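Home | Opinions | Household | Letters | About

Against ironing the bed sheet

By Benedetta Fontana
February 25, 2023

My grandmother ironed every sheet, and I respected her for this. But I do not iron mine, and I want to defend it. A bed is for sleeping, and after one night the work is lost.

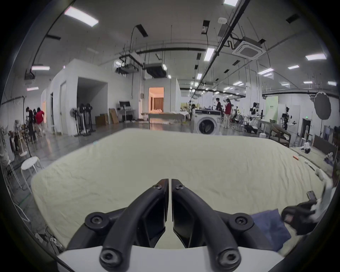
What I do fold with care is the small things, the cloths and the towels, because a drawer punishes you when they are thrown in. A sheet on the bed forgives everything. I pull the corners well, I pass my hand once over the middle, and I go to drink my coffee.

With a cloth on a table I am a little more strict, I admit. Guests look at it during the whole dinner. Still, I spread it flat and let the soft wrinkles stay.
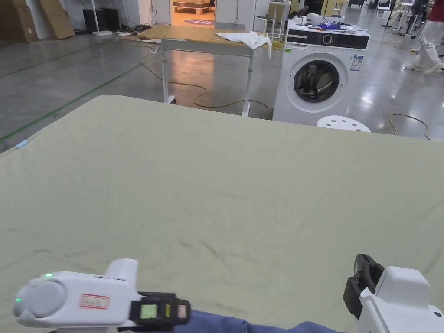 A green cloth spread flat, with its creases.

My neighbor owns 203 napkins, all starched. I would not change places with her.

We use cookies to improve your visit. Accept | Settings

Comments (2)

Gianni Bassi: I iron the pillowcases only. The face deserves it.

Mnguni: My mother would not let you in the house, but I agree with you.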